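Carkcombe Guest House Owners' Group
Minutes of the October meeting, back room of the Mornham Arms, 7.30 pm

Present: Gijs De Graaf (chair), Fenna Verbeke, Cor Smits, Chaimae Chraibi, Stavros Ristić (minutes)
Apologies: none received, though several members simply didn't come.

1. Minutes of the last meeting
Agreed, after Cor asked that "broadly welcomed" be changed to "heard" under the item on parking. Changed.

2. Joint booking scheme
Gijs reported on his call with Amaral, who want to run a shared booking page for the whole village. The joining fee would be 200 pounds a house, plus a cut of each booking, which they wouldn't name on the phone. They say members in Esstead have seen a "strong lift" in midweek stays. Fenna asked how strong and over what period. Gijs had asked the same and been sent a leaflet.
Cor said he had paid into two schemes of this sort already and could trace one couple to them, who cancelled. Chaimae felt we shouldn't turn it down before seeing a contract. The minute-taker notes that we have been waiting for the contract since spring.
Action: Gijs to ask for the cut in writing and the names of three Esstead houses we may ring ourselves.

3. Visitor numbers
The district's survey claims 1435 overnight visitors to Carkcombe in August. Nobody at the table could make this fit with their own books. Fenna pointed out that the form counts anyone who ticked "staying locally", including people on the Mornham campsite. It was agreed not to quote the figure in our own leaflet.

4. Coach parking
The new bay opposite the chapel is finished and has been used by a skip lorry. Cor to write again.

5. Winter leaflet
The printer quotes for 1000 copies. Last year's run was the same and Chaimae still has some 200 in her hall cupboard. Stavros asked whether anyone had met a guest who came because of the leaflet. Fenna had met one who used it to find the chip shop. Carried all the same, four to one, with new opening times and no map.
Action: Chaimae to send opening times round. Replies by the end of the month or the old ones go in.

6. Room standards
The grading visits start after the half-term break. The checklist now runs to 11 pages and has a section on bedside furniture, asking for a "stable surface within reach of the sleeper" and "storage, clean and empty on arrival". Cor asked who had been putting out unstable ones. Fenna doubts that the graders will open a single drawer, as the last one spent most of his visit on the breakfast menu. Members should check theirs anyway. A round wooden nightstand with a drawer, the TV remote on top, would seem to cover it.

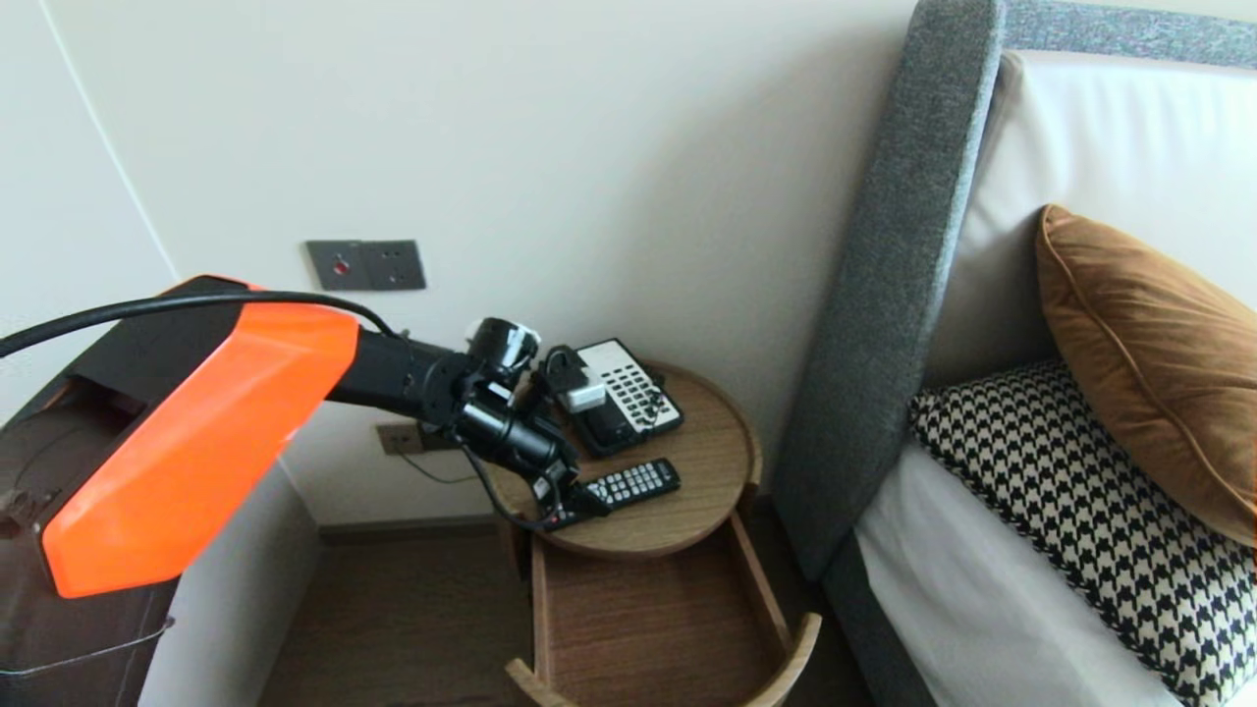 7. Any other business
Chaimae asked if the group would share the cost of a laundry van from Esstead. Interest was polite. She will bring a price.
Gijs reminded members that subs are due. Two houses have not paid for last year.

Next meeting: same room, 7.30 pm, if the heating is mended.
Meeting closed at 9.10 pm.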